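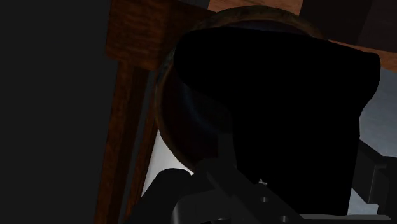
Wooden post and beam, close up.

I finally got over to the furniture swap at the old Urkgate depot on 17th December, and I'm so glad I did! It has moved indoors for the winter (it was out in the parking lot when it started back in June) and there's a lot more room to wander now.

If you haven't been, you bring something you don't want, you get a paper ticket, and you trade the ticket for anything on the floor. Lamps and stools cost one ticket. Tables and dressers cost 2, which caused a bit of grumbling in line, mostly from me – I'd only brought a nightstand.

The organizers told me more than 20 pieces had changed hands before lunch. The Kinyua bakery next door was selling rolls and coffee at the door, and they'd run out of the cheese ones by the time I got there, so go early if you care about that kind of thing (I do).

The repair corner was the busiest spot by far. Folks from the Zustivik workshop were regluing loose joints for free, and they let me hold a clamp for a while. They say most wobbly tables just need the old glue scraped off and fresh glue put on, then a night to dry. I came home wanting to fix everything in the kitchen.

One change to know about: the Flellar Street entrance is closed while the sidewalk gets redone, so you have to walk around to the loading side. There's a ramp, and plenty of space to back in a pickup.

The next swap is in seven weeks, same place. Drop-off opens an hour before the doors do, and they're asking people not to bring mattresses.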